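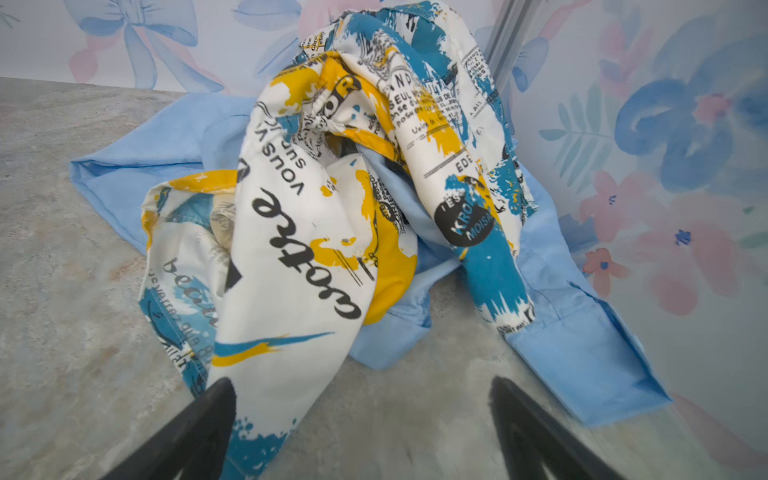
Figure 7.1 Wrist camera view of two garments. A printed shirt is heaped on a plain light blue one; the gripper fingers are at the lower edge.

Chapter 7
Planning and Budgeting for a Garment Handling Cell

7.1 The scope of the purchase

The price of a robot arm is the easiest figure to obtain in an equipment plan and often the least useful. An arm with no gripper, mount, cabling, camera, controller, work surface, or operator training cannot handle a garment. A budget built from the catalog price of the arm will be revised upward several times before the cell is accepted, and each revision will have to be approved by people who believed the first figure.

In this chapter the unit of purchase is the cell. A cell consists of everything inside the boundary of the work area, together with the services that cross that boundary: power, data, compressed air if it is used, and the delivery and removal of the goods. The boundary should be drawn on a floor plan before any supplier is contacted. Items on the boundary itself, such as a power outlet or a network switch, are the ones most often left out of both the buyer's list and the supplier's quotation.

Cloth makes the planning harder. A carton has a size and a weight that can be written on a data sheet. A shirt has these too, but neither predicts how it will lie when dropped. In Figure 7.1 the sleeves of the lower garment extend to either side of the heap, and parts of the blue fabric show between the folds of the printed one. A specification that says "the cell shall pick up one shirt" is incomplete for goods presented in this way. It does not say which shirt, in what state, or what is to happen to the other.

7.2 Stating the requirement

The requirement document comes before the request for quotation. It should be short enough for a supplier to read in full. The following headings are sufficient for most cells of this type.

Goods. List garment types, fabric weights, the largest and smallest sizes, and any fastenings. Buttoned cuffs, zippers, and drawstrings should be listed separately. State whether printed and plain goods will be mixed. Dense printing can confuse a vision system that looks for edges, as lettering and color boundaries compete with the true outline of the cloth.

Presentation. State how the goods arrive: flat, hung, stacked, or heaped. If they arrive heaped, state how many garments may overlap.

Result. State what the finished condition is and how it will be judged. "Sorted by color into two bins" can be tested. "Handled neatly" cannot.

Rate. State the rate over a full shift, with stoppages included. A supplier's cycle time is normally measured over the motion alone.

Surroundings. Describe the work surface, the walls, and the lighting. A veined or patterned surface and patterned wall covering both appear in the camera's view and should be declared. If the supplier's trials were done on a plain surface, the results may not transfer, and the cost of a plain mat or panel should be carried as a line in the budget.

7.3 One arm or more

The number of arms is a budget decision as much as a technical one. A single arm can pick, carry, and drop. Spreading a garment generally calls for two points of grip, held apart and moved together. This can be done with one arm and a fixed clamp, or with a second arm.

A second arm does not double the cost of a cell. The work surface, guarding, and much of the software are shared. It does add a second set of wrist hardware, a second cable run, a mount, and the work of calibrating each arm to the other. It also places a large moving object inside the space the first arm must use. The two working volumes must overlap over the goods, and within that overlap one arm can touch or block the other.

Planners who work from catalog photographs tend to underrate the hardware at the wrist. In the view that follows, taken from one arm toward another, the facing arm carries a corrugated cable in a wide loop beside its motor housing, with thinner cables and a bundle of wires held by white zip ties along a bracket. All of it needs clearance. The loop in particular must be included in the reach study, and a supplier's drawing that shows the arm without its cables should be returned for correction.
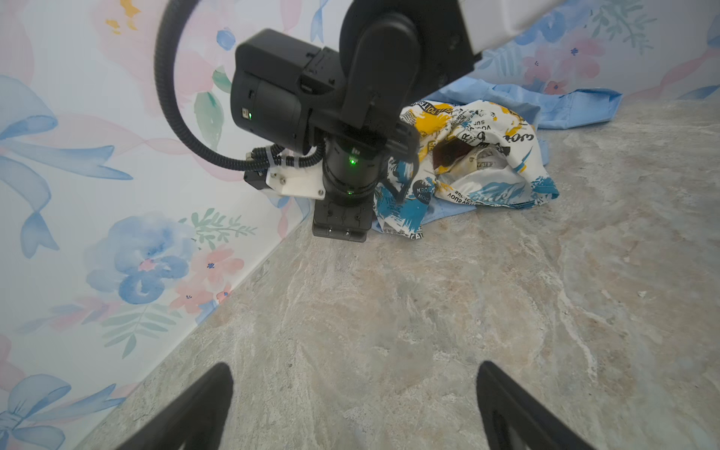
7.4 Building the cost table

The cost table has four columns: item, purchase cost, annual cost, and source of the figure. The fourth column separates quotations from estimates and is the first thing a reviewer should read. A plan in which most entries are marked "estimate" is not ready for approval.

Capital items include the arms, mounts, grippers, cameras, controllers, computers, work surface, guarding, and electrical work. Delivery, installation, and acceptance testing are also capital items, although some accounting departments will treat them as expenses. The treatment should be settled in advance.

Annual items include gripper fingers and finger pads, cables, software licenses, calibration, service visits, and the hours of the person responsible for the cell. Cables at the wrist flex with every motion and should be budgeted as wearing parts. Spare fingers should be ordered with the cell. They are small, and a stopped cell waiting for a small part costs the same per hour as one waiting for a large part.

Contingency is entered as its own line. Spreading it across the other items hides it from the reviewer and makes later comparison with actual costs impossible.

7.5 Worked case: the Hesincombe cell

The Hesincombe laundry plans a cell to separate mixed shirts from a heap. The requirement is 200 shirts per shift. The plan covers 26 weeks from approval to acceptance.

Two suppliers respond. Mackay quotes for a cell with 2 arms, installed, with training. Postance quotes a lower price for a cell with one arm and a fixed clamp, marketed under the name Grosovora. The Postance quotation excludes electrical work and training. The Mackay quotation excludes spare fingers. Neither mentions the work surface.

The quotations cannot be compared as received. The planner first returns both to a common boundary by adding the missing items as separate, marked lines. The planner then asks each supplier for a trial using the laundry's own shirts, supplied in a heap. The trials take place in March, and revised quotations are due on Mon 1 April.

Acceptance is set at 96 hours of running, with every stoppage logged by cause. Payment of the final installment depends on the log. The clause is written into the purchase order, as a clause agreed by e-mail after the order has been placed may be difficult to enforce.

Section 7.6 sets out the full cost table for both offers and carries it through to the cost per shirt.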